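The open day at Levau began at three, and by a quarter past the car park was full. I had come on the bus from Baran with a ticket my sister couldn't use. It said 63 on it, and underneath, Please wait to be called.

I had never been inside. When we were children it was the Flustus works and made lamp fittings, and our mother did 15 years on the late shift there. The front steps were the same. They had painted the doors and put a mat down.

A young man with a lanyard took our group along a corridor and told us what the firm did. They taught machines to do jobs about the house, he said. Their own machine was called Grillora and it was upstairs, and we would see it at the end. First we would see how the teaching was done.

I asked him where the lamp benches had been. He didn't know. He was very polite about it.

The room he took us to had a table with a cloth on it, the sort you would put out for visitors, and a runner with writing on it. Someone in a white shirt stood at the table with a gripper in each hand and moved the crockery about. We stood back and kept quiet, as people do when somebody else is working.
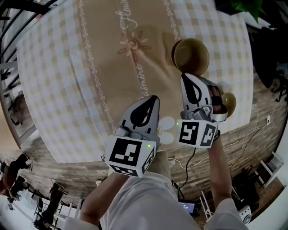
It was slow. A saucer was picked up, carried a little way and put down. Then it was picked up again. The man next to me asked how many times they had to do that, and the young man said 75 for each dish, on a good afternoon.

"And then it knows?"

"Then it has a better idea," the young man said.

I thought of my mother at the kitchen table on a Monday, showing me how to wire a plug. She would do it, undo it and hand it over. She never said much while she did it. I got it wrong for most of one winter, and she would take the screwdriver back and start again from the beginning, at the same speed.

The one in the white shirt had that same way of going about it. Nothing was hurried. I watched the hands longer than the dishes, and when the group moved on I was the last out of the room.

Upstairs, Grillora set a place for one. It took a cup from a shelf, turned, waited -- I thought it had stopped altogether -- and put the cup on a saucer. People clapped. A small boy asked if it could do it again, and it did, with the same wait in the middle.

There was tea afterwards, in paper cups. I drank mine by the window on the stairs, where you could see across the yard to the old gate. Then I rang my sister and told her about it.

"Did they let you see the benches?" she said.

I said they were gone, and that there was a table there now, with a nice cloth on it.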